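Enley College of Medicine Adopts Revised Clerkship Requirements for Third-Year Students

The faculty of the Enley College of Medicine has approved a revised set of requirements for the core clinical clerkships. The changes take effect in February and apply to all students entering the third year of the M.D. program from that point on. Students who have already begun their clerkships will finish under the current rules unless they ask in writing to transfer to the new ones.

The revision was prepared by the Office of Medical Education over two academic years and went through three rounds of comment from clerkship directors, residents and students. It replaces a set of requirements that had been amended many times but never rewritten as a whole.

Under the new requirements, each student will complete at least 60 directly observed patient encounters before advancing to the fourth year. An encounter counts toward the total when a faculty member or senior resident is present for the history, the physical examination or the discussion of the care plan, and records written comments on the same day. The former rules asked for observation in each clerkship but set no total, and the number recorded varied a good deal from one teaching site to another.

Students will also spend 152 hours in a new longitudinal course in home and community care. The hours are spread across the third year in half-day sessions and may not be completed in a single block. Each student will be assigned to a care team at one of two sites, the Kumcombe Family Health Center or the Drernulwood Rehabilitation Hospital, and will remain with that team for the year.

The course covers discharge planning, medication review in the home, fall risk, communication with family members who provide care, and the daily tasks that patients may find difficult after a stroke, an injury or a long hospital stay. Students will learn to take a functional history that includes bathing, dressing, preparing meals and managing household chores. They will be expected to discuss these matters with occupational and physical therapists and to include the therapists' findings in the written care plan.

Assessment in the new course will be pass/fail. Students will submit four written case reports during the year, at least one of which must deal with a patient who receives care mainly at home. Case reports will be read by a faculty member from outside the student's own team. A student whose report does not meet the standard may revise it once within 30 days of receiving comments.

Several changes affect the existing clerkships. Internal medicine and surgery will each remain eight weeks long. Family medicine will increase from four weeks to six, and the elective period will be shortened by two weeks. Psychiatry, pediatrics, neurology, and obstetrics and gynecology are unchanged in length. Overnight call will be limited to the surgery and obstetrics clerkships, and students will be released from clinical duties by noon on the day after call.

Written examinations at the end of each clerkship will continue to count toward the final grade, but their weight will be reduced. Clinical evaluations will use one form across all departments. The form asks evaluators to comment on knowledge, clinical reasoning, communication with patients and colleagues, and professional conduct, and to give at least one example of observed behavior in each area.

The requirements add a separate section on language access. Students must use a qualified interpreter when they and the patient do not share a language well enough to discuss care. Family members may not be asked to interpret except in an emergency. Training on working with interpreters will be given in the first week of the third year and again before the start of the home and community care course.

A portion of the preparatory work was supported by the Hầu Fund for Clinical Education, which has made 400 hours of simulated patient sessions available each year to students of the college. These sessions will continue under the revised requirements and will be open to second-year students for the first time. Simulated sessions do not count toward the total of observed encounters.

The college enrolls 600 students across its four years. Because the new course depends on small teams, the number of faculty preceptors will be increased before February. Physicians, nurse practitioners and therapists who hold a clinical appointment and wish to serve as preceptors should write to the Office of Medical Education. New preceptors will attend a half-day orientation covering observation, written feedback and the common evaluation form. Those who have served in the past two years need only complete the online portion.

Students who need to travel to Drernulwood will be able to use the college shuttle, which will leave the main entrance at 7:15 a.m. and 12:30 p.m. on days when the course meets. Students assigned to Kumcombe may park in the staff lot with a valid college permit. Requests for a change of site must be made before assignments are posted and will be granted only for health, disability or family care reasons.

Leave policies are not affected by the revision. Students may continue to take up to three days of personal leave in any eight-week clerkship without making up the time. Absences from the new course must be made up at the same site within the same semester.

The Office of Medical Education will review the requirements after the first full year. The review will consider the number of observed encounters completed at each site, student and preceptor surveys, and results on the end-of-clerkship examinations. A written summary will be presented to the faculty and placed on the college website.

The full text of the requirements, with a table comparing them to the current rules, is available from the Office of the Registrar and through the student portal. Information sessions for rising third-year students will be held in the main lecture hall at 5 p.m. on dates to be posted. Sessions will be recorded for students on away rotations. 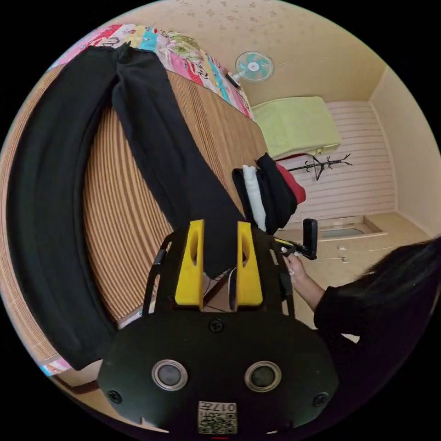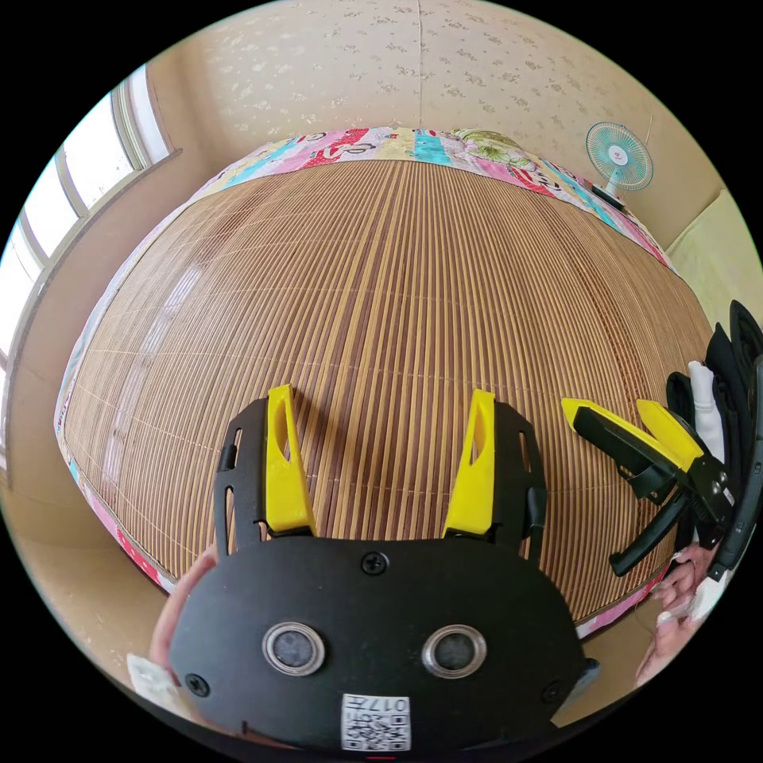
Hand-held gripper with yellow fingers, at a bed.

Questions about individual schedules should be directed to the Office of the Registrar. Questions about course content should be directed to the Office of Medical Education.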